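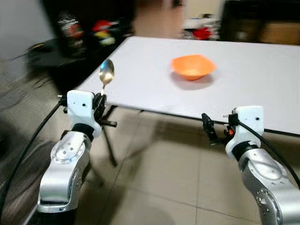 What does the Vurkel kit cost, and what do I get for it?

3,000 for the two-arm kit, plus shipping. You get both arms, both grippers, the power supplies, table clamps, cables, the control box and the software. Laptop not included. Table not included either, people do ask.

Products > Vurkel two-arm kit > FAQ

Kits | Spares | Downloads | Forum | Contact

Do you ship outside the country?

Most places, yes. Duty and taxes are yours. Ask for a quote first if you're on an island or anywhere the courier calls "remote" – the surcharge can be ugly and we don't find out until we book it.

How long till it arrives?

Orders paid by Friday noon go in the next week's build. Then courier time on top. March is always slow, new batch of gearboxes comes in and everything gets tested before we box it. If you have a deadline tell us when you order, not after.

Who is it for?

University labs, small workshops, teachers, patient hobbyists. If you want to load a press all night at full speed, wrong product. Cattaneo make proper industrial arms, go talk to them.

Can I buy just one arm?

Yes. Same arm, same box, half the cables. You can add the second one later but it has to be matched in software – takes an evening. Email Hanneke Groen with your serial number and she sends the matching file.

What can it do out of the box?

Record and replay. You move the arms by hand, it remembers, it plays it back. There are demo routines for table stuff: pick up a spoon, put it in a bowl, stack cups, fold a small towel. The towel one is fussy. Cups are fine.

Anything past that you teach it or you code it.

Do I need to know how to program?

Not for record and replay. For anything with decisions in it, some Python. The starter guide by Chalerm Phromma is in Downloads, start at chapter 2, chapter one is mostly installing things and the installer does that now.

Will it hold thin or shiny things? Cutlery?

Forks and spoons ok if you grip the handle. Flat on the table is the hard case, the fingers need something to get under. Put a cloth down or hang the handle over an edge. Shiny metal can confuse the camera under strong overhead light, so turn the lamp or use a duller spoon. Soft finger pads help alot, they're in Spares.

What kind of table?

Anything level that doesn't wobble. Folding tables work for the objects but please don't clamp the arms to one, it shakes when both arms move and your recordings come out junk. Workbench, heavy desk, or the Clulard floor stand if you've got the budget.

Does it work with the Clulard stand?

Yes, bolts straight on. Old version of the stand (gray feet) needs the adapter plate. We have a few plates left, no plan to make more.

Where do the cables go?

Outside of the arm, with slack at the wrist. Leave a loop. Tie it down tight and the wrist pulls it out of the socket on the first full turn – most common support ticket we get. Check the loop before evry long run.

Is it safe with people near it?

Slow mode is on by default, leave it on when anyone's in reach. Stop button within arm's length of whoever is running it. No kids alone with it. The grippers pinch, keep fingers out while it's powered.

What about maintenance?

Wipe the fingers. Check the joint screws every 26 hours of running, snug not tight. Grease at 3,000 cycles, the software counts them and nags you. Don't use spray oil on the joints. Please.

One gripper opens and the other doesn't

Swap the cables at the box. Fault moves with the cable – bad cable, we send one. Fault stays put – gripper motor, send us the log and we go from there.

The arms drift after a few runs

Rehome them. Still drifting, look at the clamps first. Still drifting after that, log file to Guðlaug Riis at support.

Warranty?

One year, parts and labor. Crashes into the table are covered once. Second crash we charge for parts only. Water isn't covered, so no pouring demos with real water unless you're ok with that.

Can I see one running before I buy?

Isthorpe workshop, by appointment. Līga Jaunzems does the bookings, mornings are best. Bring your own objects if you want, we'd rather you try the thing you're really going to use it for.

Returns?

Two weeks, original box, all cables in the bag. Keep the foam!! Arms sent back without foam arrive bent and then nobody is happy.

Do you do school pricing?

Yes, write from your school address and ask for Ragnheiður Kvaran. Purchase orders fine. Invoice goes out same day if we have it before 3 pm.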